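3.2 展示空間における滞留と浴槽の高さ

調査は、Moen および Ketetti の二つの展示空間で実施した。回答者は277名で、このうち141名が過去に自宅の浴室を改修した経験をもつ。質問紙では、置き型浴槽の縁の高さ、またぎ動作への不安、清掃のしやすさを五段階で尋ねた。展示空間の一つの様子を図4に示す。

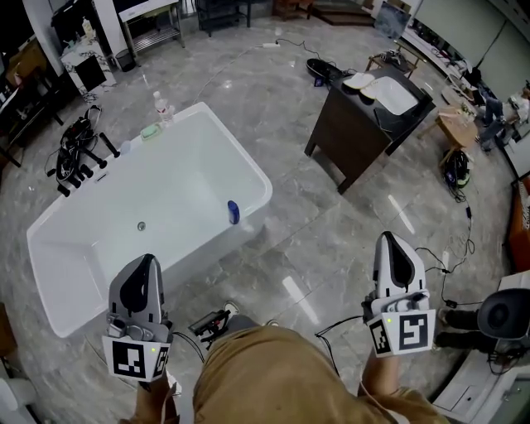
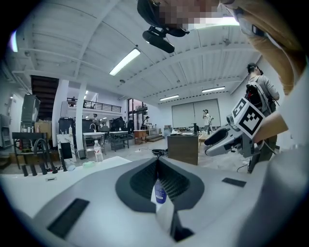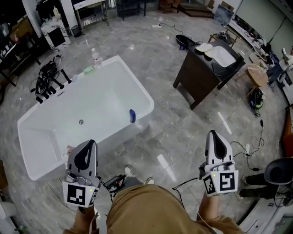
図4 展示空間での記録(同一の会場)

この設問の立て方については、査読の段階で Telmo Iglesias から異論が寄せられた。縁の高さへの評価は床の仕上げに左右されるため、両者を分けて尋ねなければ回答の意味が定まらない、というものである。氏はさらに、改修経験者は自宅の浴槽を基準に答える傾向があり、未経験者と同じ尺度で比べるべきではないとも述べている。

指摘を受け、9月に回収した分については改修経験の有無で集計を分けた。経験者では清掃のしやすさを重視する回答が多く、未経験者では外観に関する自由記述が目立った。またぎ動作への不安は、いずれの群でも年齢とともに高くなった。床の仕上げの影響は今回の質問紙からは分離できず、Tovitz で予定している次の調査で扱う。謝礼は一人あたり約4,000円相当の商品券とし、回答後に手渡した。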